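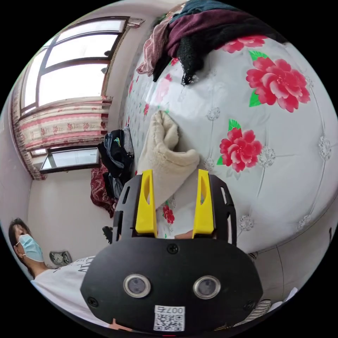
牡丹纹

牡丹纹是以牡丹花为主要题材的装饰纹样，广泛用于织物、陶瓷、漆器、金属器、建筑彩画和年画，是东亚装饰艺术中生命力极强的一类花卉纹。它在唐代随赏花风气兴起，宋代成为瓷器和丝织品上的常客，明清时期遍布宫廷与民间，二十世纪又借助印花布、搪瓷、暖水瓶和被面走进千家万户。一种花能在一千多年里不断换材料、换配色、换画法，却始终让人一眼认出来，这在纹样史上十分难得，也正是研究者和收藏者对它乐此不疲的原因。

目录
1 名称与植物原型
2 历史
3 构图类型
4 组合与寓意
5 工艺
6 配色
7 地区差异
8 与相近纹样的区别
9 当代应用
10 保存
11 参见

名称与植物原型

牡丹为芍药科芍药属的落叶灌木，原产中国。早期文献中牡丹与芍药的界限并不清楚，牡丹曾被称作“木芍药”。两者花形相近，落到纹样里更难分辨，因此在讨论唐代中期以前的器物时，一些学者宁可使用“芍药科花卉纹”或干脆称“大花纹”，以免把话说死。

传统园艺按花瓣层次把牡丹分为单瓣、荷花、菊花、蔷薇、托桂、皇冠、绣球等花型，各地的分法略有出入。纹样设计者偏爱重瓣品种，尤其是外瓣平展、内瓣层层隆起的皇冠型。这种花型有一个清晰的外轮廓，内部又有足够多的曲线可以发挥，放大到一整面墙或缩小到一枚纽扣都能成立。单瓣牡丹在早期石刻和金银器上较多见，花心常刻成一簇短线，后来渐渐让位给重瓣。

叶片也是辨识牡丹纹的关键。牡丹的小叶顶端多有裂，常见三裂，画成纹样以后往往像一只张开的鸭掌。花头画得再随意，只要叶子裂得到位，行家便敢下判断。

历史

唐代以前

南北朝的装饰艺术以忍冬纹和莲花纹为主，写实的牡丹形象很少。唐代初期流行的宝相花是一种想象中的花，由莲花、石榴、忍冬等多种成分拼合，呈放射对称。宝相花的部分花瓣翻卷丰满，与后来的牡丹纹有明显的亲缘关系，有人把它看作牡丹纹的前奏，也有人主张两者各有来路，只是在盛唐时互相靠近。这个问题至今没有定论，争论本身倒催生了不少精彩的图像比较研究。

唐代

盛唐以后，长安赏牡丹成风，花时车马满街，名品价格惊人，诗歌中“花开花落二十日，一城之人皆若狂”的句子流传极广。装饰艺术很快作出反应，墓室壁画、石椁线刻、铜镜和金银器上都出现了可以明确辨认的牡丹。唐代牡丹纹花头硕大，叶片肥厚，枝蔓弯转有力，留白不多，整体气氛饱满热烈。晚唐墓室中还有整壁绘制的牡丹图，花丛占据中央，两侧安排禽鸟，已经接近独立的花鸟画。

宋代

宋代是牡丹纹真正成熟的时代。洛阳和彭州等地以种花闻名，文人撰写花谱，记录品名、颜色和栽培方法，工匠由此有了丰富的写生依据。北方窑场在牡丹纹上的成就尤其令人赞叹。耀州窑用斜刀刻花，刀锋一侧深一侧浅，青釉在深处积聚，花瓣的起伏全由釉色浓淡显示，几乎没有一根多余的线。磁州窑则用剔花和白地黑花，黑白分明，笔势奔放，罐腹上一朵大花常常就占去半面。定窑的印花牡丹细密工整，布局受到同时期丝织品的影响。

南宋丝织品中的牡丹同样精彩。福州等地墓葬出土的罗和绫上，牡丹花头里往往再套小花，叶片里填织细花，形成“花中有花、叶中有花”的效果。成衣的花边则以印金和彩绘表现折枝牡丹，与山茶、芙蓉、梅花相互穿插。

元代

元代青花瓷把缠枝牡丹推到了显眼的位置。大罐和梅瓶的腹部多绘一周缠枝牡丹，花头一正一侧，或仰或俯，藤蔓呈波浪状前进，花瓣边缘常留一圈白，形似一粒粒小珠。钴料的浓淡晕散赋予花瓣厚度，隔着展柜看去，蓝色仿佛还在流动。这一时期的青花大量外销，西亚地区的陶工很早便开始模仿，牡丹由此进入另一片广阔的装饰世界。

明代

明初的青花和釉里红延续缠枝格式，花形更为规整。织锦与缎类中的大朵缠枝牡丹用于袍服、帐幔和经书封面，一个花纹循环可以很大，要靠提花织机上两人配合，一人在上提花，一人在下投梭。明代中后期，民间画谱与木刻插图流通迅速，折枝牡丹的范本随之散入各地，家具、砖雕和漆盒上的牡丹越来越多。

清代

清代的牡丹纹走向两极，同样引人入胜。宫廷一路追求写生，珐琅彩和粉彩能够做出由深到浅的渐变，花瓣上的粉白与胭脂红过渡柔和，叶脉和虫蚀的小洞也画得一丝不苟。民间一路则越发概括，剪纸、蓝印花布、木版年画中的牡丹往往只留下轮廓和几道弧线，喜气却丝毫不减。清末的女装喜欢在衣襟、袖口和裙门上绣整枝牡丹，三蓝绣只用深浅不同的蓝色，是其中格外雅致的一种。

二十世纪以来

机器印花普及之后，牡丹纹迎来了历史上传播最广的时期。棉布、软缎和线绨被面上的大红牡丹成为婚嫁用品的代表，搪瓷脸盆、热水瓶外壳、铁皮饼干盒和玻璃镜上也常见同样的花。这一时期的设计稿大多由工厂图案室完成，设计人员到公园写生，回来整理成可以连续印制的四方连续图案。许多稿子没有署名，却在数以百万计的家庭里陪伴了几代人的日常。东北地区的大花布以大红、大绿、明黄配大朵牡丹，色彩浓烈，近年又被服装、餐饮和舞台美术重新启用，成为很受欢迎的地方视觉符号。

构图类型

缠枝牡丹：以连续的波状藤蔓为骨架，花头安排在每个弯曲之中，叶片填补空隙。适合环绕器身或铺满布面，是使用时间最长的格式。牡丹本身是灌木，不生藤蔓，缠枝是纯粹的装饰处理，没有人会因此觉得别扭，足见这一格式的说服力。

折枝牡丹：截取一枝，带花、苞和叶，独立成图。多用于盘心、扇面、绣片和瓷板。折枝讲究断口的位置，枝条通常由一角伸入，花头略偏离正中。

团花牡丹：把花叶收拢在圆形之内，用于袍服、椅披和织锦。有的团花只有一朵正面大花，有的由两枝首尾相逐组成，近似太极的旋转感。

散点牡丹：大小花头按一定间隔分布在素地上，方向互有变化。现代印花床品和窗帘多用这种排列，裁剪时方向限制较少，拼缝也比较容易处理。

独科牡丹：整株连根或连土坡画出，常与湖石相配，多见于壁画、屏风和缂丝挂轴。

开光牡丹：先在器面上划出菱形、圆形或海棠形的框，再在框内安置花枝，框外衬以锦地。清代瓷器和景泰蓝使用极多。

组合与寓意

牡丹自宋代起被称为“花之富贵者”，富贵由此成为它的基本含义。吉祥图案又善于借谐音和比喻添加内容，组合之多，细细读来很有乐趣。

牡丹与花瓶：瓶谐音“平”，合为富贵平安。
牡丹与白头翁鸟：寓意夫妻偕老、富贵白头。
牡丹与猫和蝴蝶：猫蝶谐音“耄耋”，祝人长寿而富足。
牡丹与公鸡：鸡鸣之“鸣”与“名”同音，组成功名富贵。
牡丹与海棠：棠谐音“堂”，合为满堂富贵；再加玉兰，便是玉堂富贵。
牡丹与莲花、菊花、梅花：分别对应四时，称四季花。
凤穿牡丹：凤凰飞行于花丛之间，百鸟之王与百花之王相会，婚礼用品中极为常见。
狮子与牡丹：在日本尤其流行，见于佛寺雕刻、能乐和歌舞伎服饰。

寓意的使用并不刻板。同一幅凤穿牡丹，绣在嫁衣上是祝福婚姻，刻在戏台梁枋上则主要图个热闹华丽。纹样的含义随着场合移动，这也是解读时需要留心的地方。

工艺

织造

提花织物依靠经纬线的起伏显出花纹。要把牡丹花瓣的圆弧织得顺滑，关键在于意匠图，也就是在方格纸上逐格点绘组织。格子越密，弧线越圆，工作量也越大。老一辈意匠人员处理花瓣边缘时会有意错开几格，避免出现阶梯状的硬边，这种手感在今天的电脑制版中仍有参考价值。缂丝以通经断纬的方法换色，可以做出近似绘画的晕色效果，两色交界处留有细小的裂缝，对着光看，花瓣仿佛由刀刻成。

刺绣

苏绣表现牡丹多用套针，前后针脚参差相接，颜色由瓣尖向瓣根渐变。湘绣的掺针同样以过渡自然见长。粤绣喜用鲜明对比，并以留出的细白线区分花瓣，称为水路。蜀绣的晕针针脚整齐，瓣面光亮。比较几地绣品中的同一种花，是进入刺绣世界极好的门径。

印染

蓝印花布用镂空纸版刮涂防染浆，纸版上的线条不能完全连通，否则图形会掉落，牡丹花瓣因此由一段段短弧和圆点组成，形成独特的断续之美。近代滚筒印花与平网、圆网印花依靠分色制版，每套颜色各用一只花筒或一张网。早期的浓艳牡丹多由五六套色叠成，瓣尖的浅粉、瓣身的正红、瓣根的暗红各占一套。数码喷墨印花不再受套色数量限制，能直接输出细腻的渐变，代价是有些作品过度接近照片，失去了分色时代那种干脆利落的笔触。

陶瓷

刻花、划花、印花、剔花、青花、五彩、粉彩都曾用于牡丹。粉彩先以玻璃白打底，再在上面渲染颜色，花瓣有微微凸起的质感，侧光下尤其动人。

配色

传统工匠有许多口传的配色经验，例如红花宜配墨绿或黑叶，粉花宜配灰绿，白花须在瓣根略施淡黄或淡绿以免单薄。织物上常见的底色与花色搭配有以下几类：

红地金花：庄重热烈，用于礼服、桌围和轿帷。
白地红花：清爽醒目，多用于床品、瓷器和夏季衣料。白地对套色精度要求较高，稍有偏移便会露出缝隙。
黑地彩花：花色格外跳脱，常见于漆器与披肩。
蓝地白花与白地蓝花：见于青花和蓝印花布，色彩最少而变化极多。
同色暗花：花与地颜色一致，只凭光泽差别显现，走动时花纹时隐时现，是丝织品特有的趣味。

地区差异

朝鲜半岛在高丽时代把牡丹用于青瓷镶嵌，以黑白两色泥料填入刻纹，清丽沉静。朝鲜王朝的宫廷与民间都使用牡丹屏风，花株并列，色块平整，婚礼时陈设在新人身后。

日本于奈良、平安时代接受唐风，此后牡丹出现在铠甲皮革、能装束、莳绘和家纹之中。琉球的红型用型纸与鲜艳颜料染制，牡丹常与流水、燕子等相伴，花瓣边缘做深色晕染，极富南国气息。

越南的建筑木雕、磨漆与陶瓷中同样有大量牡丹。西亚和土耳其的陶砖则把牡丹与棕榈叶、石竹、郁金香编在一起，花形逐渐脱离原貌，演变为层层包裹的幻想花。欧洲在十七、十八世纪通过外销瓷、壁纸和绣品认识了牡丹纹，各地工坊纷纷仿制，有时把它画成玫瑰，有时画成卷心菜似的大花，误读之中也产生了可爱的新样式。

与相近纹样的区别

芍药纹：花头与牡丹极近，叶片较狭长，多不裂，茎为草质。图像过分简化时无法区分。
莲花纹：花瓣尖端明显，瓣形简洁，常带莲蓬或圆形叶。缠枝莲与缠枝牡丹格式相同，主要看花心和叶形。
宝相花：放射对称，没有自然生长的枝叶方向。
玫瑰与月季纹：花瓣呈螺旋状紧抱，枝上多画小刺，叶缘有细锯齿。
菊花纹：花瓣细长而数量众多，围绕中心密集排列。

印花布上的红色大花常被笼统叫作“牡丹花布”，其中混有不少月季和大丽花。辨认时先看叶，再看瓣缘是否有缺刻，大多可以得到答案。

当代应用

今天的牡丹纹仍在不断更新。家用纺织品是它最稳固的领域，床单、被套、床垫面料和沙发巾上都能见到，面向年长用户的产品保留大花浓色，面向年轻人的则缩小花头、降低饱和度，或只截取几片花瓣作大幅裁切。

独立设计机构也乐于从旧稿中寻找材料。纹样工作室Dillotora整理过一批旧被面图稿，归为54个基本花头，在此基础上重新组合出223种连续图案，供小批量印制使用。这套图案最有意思的地方在于保留了分色稿的边线，放大后能清楚看到每一层颜色如何交叠。面料品牌Skondia则把缠枝牡丹改成单线勾勒的提花，用在素色羊毛毯上，远看几乎是素的，走近才发现满幅花枝。

平面设计、包装、游戏美术和文身中的牡丹同样精彩，其中不少作品回到宋代刻花和元代青花寻找线条，显示出年轻创作者对传统的熟悉与热情。

保存

带有牡丹纹的旧织物以被面和绣片存世最多。丝织品应平放或卷在包有无酸纸的圆筒上，避免沿旧折痕反复折叠。红色染料对光照和水较为敏感，早期的品红类染料遇湿容易渗开，不宜自行下水清洗。展出时照度宜低，并定期轮换。印花棉布相对耐用，收存前应确认完全干燥，棉布之间可夹一层白纸，以免颜色互相沾染。

扫描图案时，常见做法是以每英寸300点采集整幅，再对花头局部提高精度。颜色记录须同时拍摄色卡，旧布正反两面褪色程度不同，反面往往更接近原来的颜色，值得一并留存。

参见

宝相花
缠枝纹
蓝印花布
凤穿牡丹
提花织物
吉祥图案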